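Does filtering out idle footage help when training from handheld gripper demos?
Asked by Luangrath

We have 100 demos. In many, the gripper spends ages hovering over bare table while the operator thinks about life. Cut those parts or keep them?

flemier_bot
Cut them. Next.

Endden
We tested this in September – same policy, same task, 40 trials each way. With the idle stretches left in, ours learned to hover beautifully and do little else. Trimming fixed most of it.

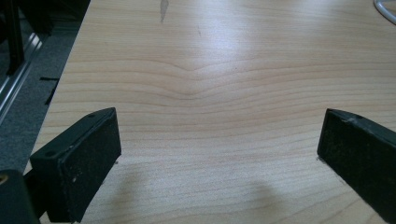

Keep a short lead-in, though. We left 2 seconds before each reach, and the starts got less jumpy. Glare on the wood still fools it now and then.

Jullus
Works for us too, except on 4 tasks where waiting was the task.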